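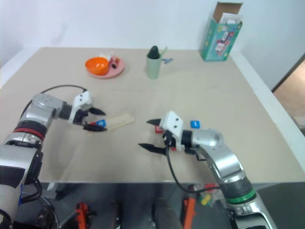 Sorting and Storage of Small Shared Items on a Common Table

Project Report, Interior Practice Module
Submitted by Jade Mellor and Mostafa Bouzid
Supervisor: Leanne Dawber
January 12, 2023

1. Introduction

This report presents the results of a project on the storage of small items at a shared table. The project was carried out in the first-floor activity room of Yeoman House, a student residence with 43 residents. The room is used in the evenings for board games, craft work and light meals, often at the same table and sometimes at the same time. Residents had reported to the house office that game pieces and craft supplies were regularly missing or mixed together.

The aim was to find a simple arrangement by which a resident could clear the table quickly and the next resident could find what was needed. The supervisor asked that no new furniture be bought and that the arrangement be understood without written instructions.

2. Background

The room has one large table with a light beige top, placed against a white wall near the doorway. Before the project, small items were kept in a single drawer in the corridor. The drawer had no dividers. Lacey Gosling, the house office assistant, keeps a record of all equipment in the common rooms and made this record available to us. It lists 889 separate small items for the activity room, most of them game pieces, counters, cubes, craft sticks and beads.

We reviewed the record against the contents of the drawer over two afternoons. The differences were considerable. Two complete card games were in the kitchen, and a bag of beads entered as full contained only thread. Several sets of cubes had been combined, and it was no longer possible to say which game they belonged to. We grouped these by size and color and entered them again as general stock.

3. Materials

The following items were used in the trial:

Flat craft sticks, kept as one bundle
Small cubes, including blue cubes with a white marking
One orange bowl
One pink plate
One pale green cup
One teal-green cardboard box

All of these were already in the house. The bowl, plate and cup were withdrawn from kitchen use for the length of the trial and marked on the underside so that they would not be returned to the cupboard by mistake. The budget was therefore limited to labels and one roll of tape.

4. Method

The trial was divided into two stages. In the first stage the containers were placed along the back edge of the table and left there at all times. The bowl stood on the plate and was intended for cubes. The cup was intended for sticks and pencils, and the box for anything that did not belong in either. The front and middle of the table were kept free for use.

In the second stage the same containers were moved to a shelf beside the door, and residents were asked to bring them to the table when needed. Each stage lasted 13 evenings. At the end of every evening one of us visited the room and noted which items were in a container, which were on the table and which were on the floor.

We also held short interviews with residents who used the room often. Wayne Ellwood, who runs the weekly Radulach game evening, gave the longest interview and let us observe one session from setting out to clearing away.

5. Results

The first stage gave the better results. On most evenings the cubes were in the bowl by closing time, and the few left out were on the table near the place where they had been used. Residents said that the bowl was easy to reach and that its color made it easy to point out to guests. One resident mentioned that the plate was useful on its own account: it caught the pieces that missed the bowl.

The craft sticks were less successful. The cup held only part of the bundle, and residents tended to leave the rest lying together on the table. A bundle is quick to lift but it spreads when touched, and sticks were found under the table on several evenings. A rubber band was added on the sixth evening and was gone by the eighth.

In the second stage use of the containers fell. Residents fetched the bowl but seldom the cup, and the box remained on the shelf almost throughout. Clearing away took longer - in two cases it was left until the following morning.

6. Discussion

The results suggest that distance matters more than the type of container. The walk to the shelf is short, but it was enough to change what residents did. Mr. Ellwood observed that players clear the pieces within reach and leave the others to someone else, and our notes support this.

The cardboard box presents a separate difficulty. It was meant for mixed items and soon contained pens, a key and a phone charger. Ms. Dawber has proposed that the box be reserved for one game only, and we agree.

7. Recommendations

The containers should remain at the back edge of the table. The cup should be replaced by a taller and wider one that holds the full bundle of sticks. The box should be labeled on the lid and on one side. The equipment record should be checked at the start of each term, with a copy kept in the room.

The house office has accepted the first three points. The fourth is to be discussed with Ms. Gosling in January.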